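Undley House, shared kitchen and ground floor rooms
Quarterly safety walk-round, 2 Apr 2019
Checked by: Sorcha Tully
Last check: January

Marks used: OK, ACTION (needs doing, date given), NOTE (no action yet).

## 1. Ways out

- [x] Front door opens fully from inside without a key – OK
- [x] Back door opens fully – OK, but stiff at the bottom. NOTE.
- [ ] Corridor clear – ACTION. Two boxes of leaflets and a pushchair outside room 3. Boxes moved while I was there. The pushchair owner has been asked to use the porch.
- [x] Exit signs lit – OK

The back door was planed last year and has swollen again. It opens with one hand, so I have passed it, but it should be looked at before next winter.

## 2. Fire equipment

- [x] Extinguishers in place, pins and seals present – OK
- [x] Fire blanket by the cooker – OK
- [ ] Alarm test book up to date – ACTION. Three weeks missing. Eltlow office to fill in from the panel record if there is one, and leave blank if not. Please don't guess.
- [x] Smoke alarm, upstairs landing – OK, battery changed

The extinguisher in the hall has been rehung at the right height. The old screw holes still need filling.

## 3. Electrical

- [x] Fixed sockets, no cracks or scorch marks – OK
- [ ] Portable items labelled and in date – ACTION, see below
- [x] No adaptors plugged into other adaptors – OK
- [ ] Fuse board cupboard clear – ACTION. Mop bucket again.

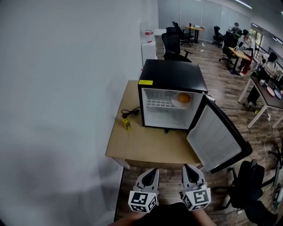
Portable appliance testing was done by Rusu in January and the sheet lists items up to number 266. The kettle in room 2 and the fan heater in the office are not on it and should not be used until they are. For small appliances in general, the lead matters as much as the case, so look along the full length of it and at both ends. With the mini fridge, the cord is coiled on the table to the left of it, and it should be laid out straight before the fridge is run. The small yellow label on top is no substitute for an entry on the sheet – check the fridge against the list. Rusu charge £24 for a return visit, so please get everything together in one go.

## 4. Kitchen

- [x] Hot water at sink – OK
- [x] Cooker knobs all present, markings readable – OK
- [x] First aid box – OK, plasters topped up
- [ ] Cleaning products in locked cupboard – ACTION. Oven cleaner found under the sink. Moved.
- [ ] Main fridge temperature log – ACTION. Not filled in at weekends.

The log has to be done every day the building is open. Whoever opens up does it. Spare sheets are in the drawer with the tea towels.

## 5. Floors and stairs

- [x] Stair nosings fixed – OK
- [x] Handrail firm – OK
- [ ] Entrance mat – ACTION. Front corner curling. Tape has been tried and doesn't hold. A replacement from Josteo is £30, order code 663.
- [x] Outside steps – OK, moss cleared

## 6. Carried over from January

- Cracked pane in the porch – done.
- Loose toilet seat, ground floor – done, then loose again. Needs a new fixing.
- Light over the bins – not done. Still waiting for the electrician to give a date.

Copies to the Eltlow office and the noticeboard. Anyone finishing an action should initial it on the noticeboard copy and write the date next to it.

S. Tully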